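Troder is looking for a planning and perception engineer to join the team behind Manent, our manipulation stack. We're 5 people, all of us write code, and we'd love a sixth!

Manent takes camera views, works out where things are and plans the arm's motion to reach them. We do most of our development in simulation, on small tabletop jobs like a marker and a mesh pen holder, and we change the rooms and surfaces a lot so the perception code can't get too comfortable.

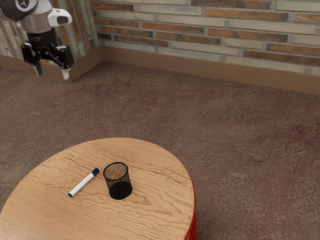
*Güneş*

I look after the planner, and I'd be working with you most days. The test suite has 496 simulated tasks in it, and on the last full run 473 of them passed. The rest are where you come in. Some are grasp planning problems, some are pose estimates that drift when the wood grain is busy, and a few are plain old bugs in our coordinate transforms (mine, mostly).

**What you'd be doing**

- improving pose estimation for thin and see-through objects, mesh especially
- making the motion planner quicker to replan when an estimate changes
- looking after Preltell, our replay and logging tool, which everyone uses and everyone has opinions about

Views from straight overhead are a big part of the work at the moment.
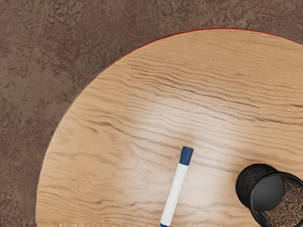 A marker is long and thin, so a small error in its angle matters a great deal once you try to close two fingers on it. If that sounds like a fun week to you, we'll get on well.

**What we'd like to see**

Solid Python, enough C++ to be useful, and some time spent with a physics simulator of any kind. A degree is fine and so is no degree. Please send a CV and a link to some code you enjoyed writing to the jobs address on our site by 10 August 2026. The post starts in October.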